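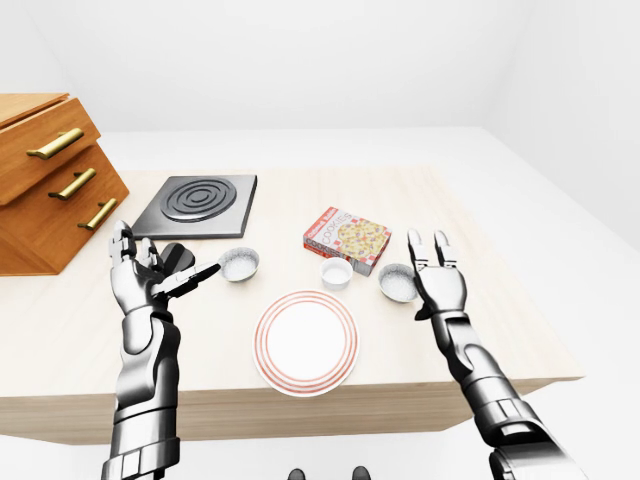
Jallcombe Kitchen Set, README

Simulated tabletop episodes recorded by the Britside Robotics Club
Version 2, updated 16 January 2024

What this is

Jallcombe is a set of simulated two-arm kitchen episodes put together by students in the Britside Robotics Club. The club began it in September as practice for the Dridora student challenge, where each team trains one policy and runs it on table layouts it has not seen. We are sharing the data so that other school and college teams can use it without having to build a scene of their own.

All episodes come from a simulator. There is no real-robot data in this release. If your team has a physical arm, treat this as pretraining material only.

What is in the release

There are 22 tasks, with 23 episodes for each. Ten of the tasks need both hands. Every episode folder holds:

video from the head view, as an MP4
joint positions and hand positions for both sides, one row per step
a short written instruction in English
the random seed and the starting pose of every object
a success flag, set by a script and then checked by a club member

The head view looks down at the table from the robot's side, so the forearms and hands come into view from below in many episodes. We did not mask them out.

The base scene

Most tasks share one layout, called Ham in the config files. It is a plain white room with a light wooden table. A wooden drawer unit with three drawers and brass bar handles stands at the left, and a black hotplate sits next to it toward the back. A cookie box lies on the right half of the table. In front of the box are two silver bowls with a white granular filling and a white cup between them. A white plate with thin red-orange rings goes near the front edge.

The loader shifts and turns the small objects a little at the start of each episode. The hotplate moves less than the rest. The drawer unit and the table are fixed. A few seeds put an object close enough to another that the grasp is awkward, and we left those in.

The filling in the bowls is a single solid mesh. It does not pour or spill. Instructions that mention it call it "sugar," but nothing in the physics depends on the word.

Task groups

Pick and place: moving the cup, a bowl or the box to the plate or to a named side of the table.
Drawers: opening and closing one of the three. The instruction always says top, middle or bottom.
Two hands: holding one object still while the other hand moves something, or handing an object across.
Order: two or three short steps that must be done in the sequence given.

How it was recorded

Club members drove the hands with a headset and controllers in the computer lab after classes. Each person did a practice session before recording anything that was kept. Failed attempts were saved to a separate folder and are not part of the counts given above. They can be downloaded if you want negative examples, but nobody has checked their labels.

Operators have different habits. Some reach with the nearer hand every time and some strongly prefer the right. The operator field in the metadata is a letter, and you may want to balance on it when you make your splits.

Known problems

The fingers sometimes sink slightly into the rim of a bowl during a grasp. It looks odd in the video but does not change the object poses by much.

In the drawer tasks, the hand can block the head view of the handle for a large part of the episode. Our own baseline does worst on the bottom drawer.

Version 1 had the left and right hand columns swapped in two tasks. Please delete any copy of version 1 you still have. Results from the two versions should not be compared for those tasks.

Lighting is the same everywhere: bright, soft and even. A policy trained only on this set will probably struggle under anything else, so add your own lighting changes if your tests include them.

Suggested split

Hold out the last three episodes of each task for testing. The file splits.txt lists them by folder name. Please say so in your write-up if you use a different split.

Terms of use

Free for classes, clubs and research. Credit the Britside Robotics Club and give the version number. Bug reports go in the issue tracker, with the task name and the seed.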